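Hello hello, friends of the film! I promised a long update once we had real news, and now we have it, so pour yourself something and get comfortable. "The Bakers of Stuncombe" has been picked for the documentary program at the Fladow Film Festival!!

I read the email standing in the grocery line and I think I scared the lady in front of me. She was very nice about it. She asked what the film was about and I talked until it was her turn to pay, and then I kept talking while she packed her bags.

For those of you who are new here (welcome!), the film follows one small-town bakery through its last winter before the building is sold. It runs 72 minutes. There is no narrator. There is a lot of bread, and a good deal of arguing about the bread.

We started shooting with two people and a borrowed sound kit, and for the first month we mostly got in the way. Then the bakers stopped noticing us, and that was when the film began, even if we didn't know it yet. The best conversation in the whole thing happened at 4 in the morning over a broken mixer.

Fladow is a small festival and a very dear one. The screenings are in the old Cordeiro theater, which has 9 rows in the balcony and seats that squeak whenever anybody laughs. I saw my first subtitled film there as a teenager, so you can imagine how I feel about this.

We'll screen twice in April, once in the evening and once as a matinee. The evening show has a talk with the crew afterward. The matinee has open captions, and I would love it if you'd pass that along to anyone who usually skips festivals for want of them.

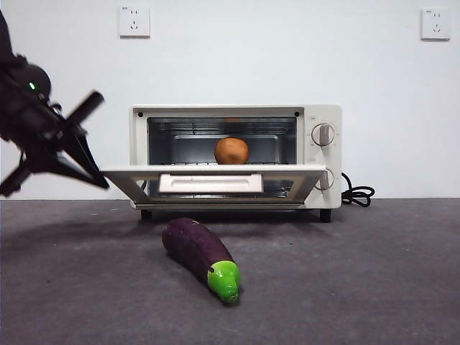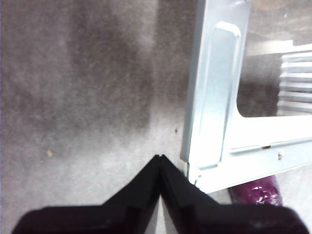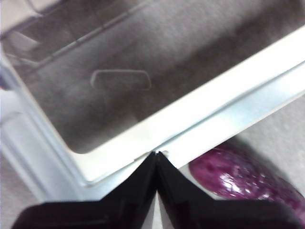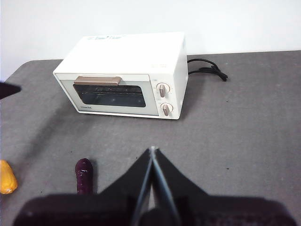

Toaster oven in the first and last.

Now, the online part, because so many of you live far away and have been asking so patiently. Fladow is putting part of the program on Nunero, the streaming site they used last year, and we said yes right away. You can rent the film there for the length of the festival. Once you press play you have 48 hours to finish it, so please don't start it at bedtime like I would.

One small wrinkle – the online tickets are limited. There are 3000 for our film, and when they're gone, they're gone. I had no idea a streaming ticket could sell out until this month, and I've been making films for a while now.

A word about money, as I'd rather tell you than have you wonder. Our crowdfunding page closed with 2442 backers. I wrote the thank-you notes myself, over many evenings, and my handwriting got worse and worse. If yours looks like a doctor's prescription, you were near the end of the pile and I love you just the same.

That money paid for the color work, the sound mix, and the music rights for the song in the closing credits. We were very close to losing that song. I had a backup picked out and it was fine, it was perfectly pleasant, and every time I watched the ending with it I felt a little flat.

If you backed the film at the level with the digital copy, that is still coming. Festival rules mean we have to wait until Fladow is over before we send it out. Please check that the email address on your account is one you still use! A bunch of our messages have been bouncing and I hate to think of anyone feeling forgotten.

Several of you asked if the bakers have seen it. They have. We took a laptop and a projector over to Stuncombe before we locked the picture and watched it all together in the church hall. There was laughing in places I didn't expect, and one complaint, about how the rye looked on the screen. We went back and fixed the rye.

Some of them are hoping to make the evening show, so if you come, stay for the talk and say hello. They are much better at answering questions than I am – shorter, anyway.

Last thing and then I'll let you go. If you do watch, at the theater or at home, tell one person about it. We have no ad budget, we have a poster and all of you. I'll post the ticket link as soon as Fladow opens its box office, and I'll be around tonight if you have questions about the captions or the online rental.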